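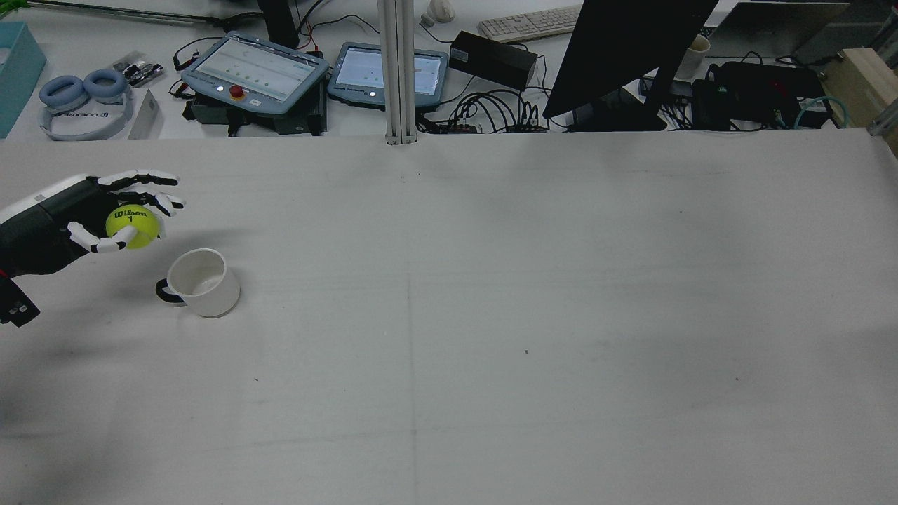

El usuario solicitante responde que la impresora continúa sin aceptar trabajos de más de una página y que el reinicio indicado en la comunicación anterior no ha modificado el comportamiento. Añade que el mensaje de la cola sigue siendo «En espera de recurso» y que los documentos de una sola hoja salen con normalidad.

Estado: Reabierta
Prioridad: Media
Servicio: Impresión en red, planta segunda
Proveedor de mantenimiento: Stusico
Fecha de reapertura: 26 de enero de 2018

Nota del servicio técnico

Se toma nota de la respuesta y se reabre la incidencia. Se ruega no enviar de nuevo los trabajos pendientes mientras dure la revisión: cada reenvío genera una entrada adicional en la cola y dificulta la lectura del registro. En el momento de la consulta figuraban unas 40 entradas, en su mayoría duplicadas.

Comprobaciones efectuadas

Se ha verificado la conexión del equipo con el servidor de impresión Zenton. La dirección asignada es correcta y no se aprecian pérdidas de comunicación. La página de prueba lanzada desde el propio servidor se imprime completa.

Se ha vaciado la cola y se ha detenido y vuelto a iniciar el servicio. A continuación se ha enviado un documento de siete páginas desde un puesto de la misma planta. El trabajo queda retenido tras la primera hoja, con el mensaje ya comunicado por el usuario.

El mismo documento, enviado desde un puesto de la planta primera, se imprime sin incidencias. Queda descartada, por tanto, una avería mecánica del equipo, y se anula la petición de visita cursada a Stusico.

Comparadas las configuraciones de ambos puestos, se observa que los de la segunda planta utilizan el controlador distribuido con la última actualización del gestor documental Wostereo. Dicho controlador activa por defecto la opción «Retener hasta completar juego», que solicita al servidor un espacio de almacenamiento temporal no habilitado en esta instalación. Los trabajos de una página no hacen uso de la opción — de ahí que no se vieran afectados.

Actuación provisional

Hasta que se distribuya la corrección, los usuarios de la segunda planta deberán proceder del modo siguiente:

1. Abrir las propiedades de la impresora desde el panel de dispositivos.
2. Acceder a la pestaña «Acabado».
3. Desmarcar la casilla «Retener hasta completar juego».
4. Aceptar y cerrar la sesión de Wostereo antes de imprimir de nuevo.

El cambio debe realizarse en cada perfil de usuario. En los puestos compartidos será necesario repetirlo con cada inicio de sesión, puesto que la preferencia no se conserva.

Segunda nota del servicio técnico

Aplicada la actuación provisional en seis puestos, el documento de prueba se imprime íntegro en todos ellos. En uno de los puestos fue preciso eliminar y volver a instalar la impresora, al encontrarse la pestaña «Acabado» deshabilitada. Si algún usuario observa esta misma circunstancia, deberá comunicarlo en la presente incidencia, indicando el número de inventario del ordenador. No procede abrir una solicitud nueva.

Se ha preparado una directiva que desactiva la opción de forma centralizada para los 18 puestos de la planta. Su aplicación requiere la autorización del responsable de sistemas del edificio Sadowski y se efectuará fuera del horario de atención al público.

Cuestiones pendientes

— Autorización de la directiva.
— Consulta al proveedor de Wostereo sobre el valor por defecto de la opción en próximas versiones.
— Revisión de la impresión a doble cara, sobre la que el usuario manifestó dudas en su primera comunicación y que no ha podido reproducirse.

La incidencia permanecerá en estado «Pendiente de autorización». Los trabajos eliminados de la cola no pueden recuperarse y deberán enviarse otra vez desde la aplicación de origen.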